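Brundholm Hosomero Teaching Kit
Tabletop set for recording demonstrations by hand guiding or remote control

The Hosomero kit supplies what a small arm needs to be taught pushing tasks: a rod end effector, a work board, a set of printed blocks and the recording software. It ships without an arm. Mounting collars are listed by wrist diameter on the ordering page.

In hand-guiding mode the operator holds the wrist and moves the rod through the task while the joints are in gravity compensation. In remote mode the arm follows a handheld controller, with translation and yaw scaled separately. Both modes write the same file format, so recordings can be mixed in one training set. Joint positions, tool pose and up to two camera streams share a single clock. Default logging rate is 1000 Hz for joints.

Blocks are small and come in red, blue, yellow and green, two of each color. Shapes include cylinders, stars, a cube, a triangular prism, a hexagonal prism and a heart. The board is glued maple and sits on a perforated table. The rod works from above and pushes; it does not grip.

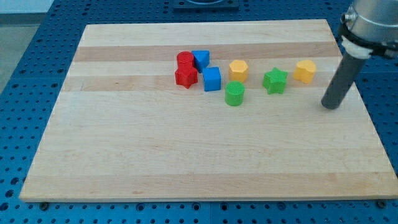 Can I change from hand guiding to remote control partway through a recording?
Switch modes only between episodes. The software closes the current file when the mode selector is moved, and an episode closed this way is flagged incomplete and left out of export.

Episodes are started and stopped with the foot pedal. Trim idle time at either end in the review window before export; the original file is kept.

Ordering
Part 691: complete kit, no arm
Part 1781: replacement block set
Lead time is 17 working days. Orders placed in September ship from the Munddale warehouse.

Application support: Leen Matar
Collars and custom rods: King-fai Siu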